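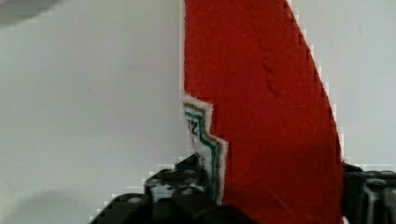 What is in the Sallcombe oil label set? Text copied from the labels and product pages of 70 essential oils sold by small shops, with one row per bottle.

Category: Data cards > Fragrance and body care

# Sallcombe Oil Labels

Last edited Apr 21, 2026

## Contents

- `labels.csv` – product name, botanical name, plant part, country, method
- `claims.csv` – every sentence that promises an effect, word for word
- `blends.csv` – the "blends well with" lines, split by oil

## How far to trust it

Not very far. We copied what sellers wrote, and sellers write what moves bottles. "Pure" shows up on nearly every label and we found no common meaning for it. Treat the column as a record of advertising.

The `method` field is worse. For 16 oils the front label and the web page disagree, usually steam distilled against cold pressed. Both values are kept. Don't average them, don't pick the one you like.

Country of origin is blank for 13 rows. Trustlow, the reseller behind most of them, gives only "imported".

## Claims

Words like "calming" and "uplifting" are stored as text with no score. An earlier version from December had a strength rating from 1 to 20. It was one person's guess dressed up as a number, so it's gone. If your copy still has a `strength` column, delete it.

## Known problems

- Lavender and lavandin are mixed up in the Clallville rows
- Prices were never checked against receipts
- Two jasmine entries may be the same bottle – still open

## Related

- Appiah carrier oil list
- Clallville soap ingredients
- Trustlow candle scents, partial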